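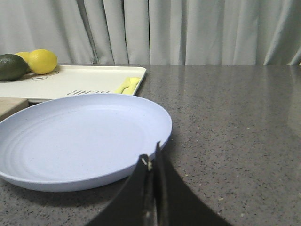 Fruit stays on its tray at the back of the counter, well away from the cutting.

Ulises Lucero keeps his citrus in plain sight. He used to put it in the crisper drawer, where the limes went hard and the oranges got lost under bags of salad. Now the fruit sits on a tray on the counter and gets eaten.

Lucero taught evening cooking classes at Mabaso, a small kitchen school, before he started writing for home cooks. His advice is mostly about where things go. Pots and knives interest him less than the two feet of counter most people work on, and he thinks most of that space is badly used.

"People buy a bigger board when they need to move the toaster," he says.

His own arrangement takes a minute to set up. The tray goes against the back and the board goes in front of it, with room at the side for a bowl. Whatever is about to be cut comes forward. The rest stays put. When the job is over, the board goes to the sink and the counter gets one wipe.

A tray does a few dull jobs well. It keeps lemons from rolling. It catches the leaf bits and grit that come home with fruit from the market. If an avocado goes soft and leaks, the mess is on something that can be rinsed. Lucero likes a rim high enough to stop a lemon but low enough to reach over, and he doesn't care what is printed on it.

He is pickier about boards. Bamboo is his choice for fruit. It is light to carry, it doesn't cost much, and it wipes clean quickly if you get to it before the juice dries. It is also harder than a lot of wood, so he saves his best knife for another board and uses a small serrated one for citrus.

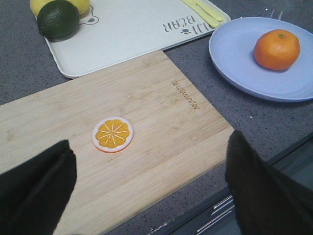
He sets the board at an angle to the counter edge when he is working with one hand, because his forearm comes in at a slant anyway. It looks untidy, and his students used to straighten it for him. Try both ways with an orange and see which one your wrist prefers.

Dark speckled counters have their own problem. They hide crumbs and sticky drops very well. Lucero runs a dry palm over the surface after wiping, and if his hand catches on anything he wipes again.

Wian Mnguni came to the same habits from the other direction. She ran the breakfast counter at Plundenby, a guesthouse with 20 rooms, and cut fruit every morning starting at 5:30. One season she kept a tally on the pantry door and got to 2266 oranges before the pencil went missing.

Her rule was to keep 3 oranges within reach and the rest in the crate. More than that and they ended up on the floor. She also checked each one in her hand before cutting. A heavy orange usually has more juice in it. Color told her very little.
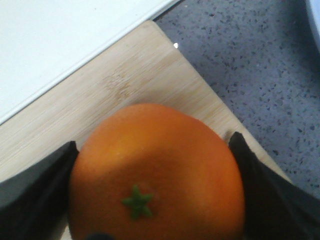
An orange on the bamboo board, with its green stem scar showing.

For slices, Mnguni takes a thin piece off each end first, then turns the orange onto its side and cuts across. For wedges she cuts from stem to base. Either way she holds the fruit from both sides and keeps her fingertips tucked.

Both cooks oil their boards with plain food-grade mineral oil. Lucero does it every month, and Mnguni does it when the surface starts to look chalky. Stand the board on edge to dry overnight, and keep it out of the dishwasher.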